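About Trullard

Trullard prepares recorded examples of everyday handling work for companies and universities that teach robots to use their hands. We were established to serve groups that had capable learning software but too few good demonstrations to train it on. Our clients come to us with a task or a family of tasks, and we return a body of recordings, checked and labeled, that their systems can learn from.

Our work takes place at Prenden, a single-floor building with offices at the front and the recording hall behind them. The hall is open to clients by arrangement, and many choose to spend a day with our operators before a project begins.

What We Do

Each recording, which we call an episode, begins with a written instruction in plain English and ends when the operator judges the task complete or stops it. Between those two points, everything the arms do is guided by a trained person. We record the movement of the joints, the opening and closing of the grippers, and the camera views, and we store them together so that a client can follow any moment of the episode from each source.

Episodes that do not go as planned are kept and marked. A dropped item followed by a calm second attempt is often worth more to a learning system than a perfect run, and our clients have asked us from the beginning to preserve such material. They may decide for themselves whether to include it in training.
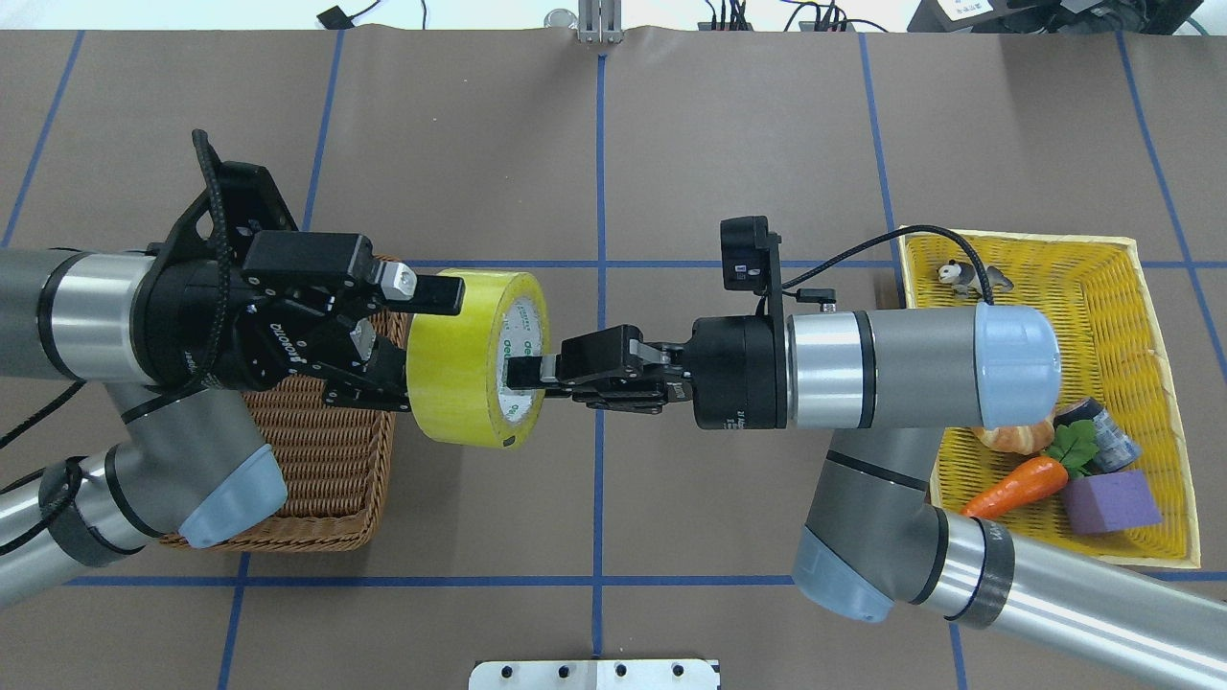 Two-arm work accounts for the greater part of our current program. Passing an item from one gripper to another calls for judgment that people exercise without thinking: where to take hold, how firmly, and when the first hand may safely let go. Our operators are taught to look for a grip that leaves room for the other side. With a roll of tape, one gripper can clamp the outer rim while the fingers of the other reach into the hollow core, and both are then in contact with the roll at once. Flat, soft or very small items need other approaches, and a large share of our practice time is spent finding them. Blue tape marks the tabletop off into large squares, and baskets serve as the containers on either side.

Our Operators

New operators complete 96 hours of supervised practice before their episodes are accepted for delivery. They begin with one arm and a small set of simple items, move on to two arms, and finish with instructions they have not seen before. Shifts at the controls are kept short, with a break after every 48 minutes of recording. Tired operators develop habits — a pause before each grasp, a wide swing on the return — and a learning system will copy those habits faithfully.

Many of our operators came to us from other skilled trades, including garment repair, dental laboratory work and stage rigging. No earlier experience with robots is required.

How We Check Our Work

Every episode is watched in full by 2 reviewers working separately. Each confirms that the instruction matches what was done, that the views are clear, and that the start and end points have been set correctly. Where the reviewers disagree, the episode goes to the head of review, whose decision is noted in the record. We do not correct a faulty episode by editing it. It is either delivered with its mark or withdrawn.

The objects used in our sessions are drawn from a shared library of almost 900 items, ranging from stationery and kitchen goods to toy food and foam shapes. The library is refreshed every September. Items that have been retired are set aside for testing, so that clients may see how a trained system behaves with things it has not met.

Our Programs

Kirnine is our general collection, open to any licensed client and extended throughout the year. It covers sorting, packing, passing and putting away.

Arruda is our commissioned service. A client supplies the task, and where needed the items themselves, and the resulting episodes belong to that client alone.

Leadership

Davina Galbraith is the director of Trullard and is responsible for client agreements and the long-term direction of our collections. Ningsih Wattimena is head of review. She wrote the labeling guide used by all staff and leads the training of new reviewers.

Visits and Inquiries

Requests to visit Prenden should be made through the client office and should state the kind of task you wish to discuss. Applications for operator positions are accepted throughout the year.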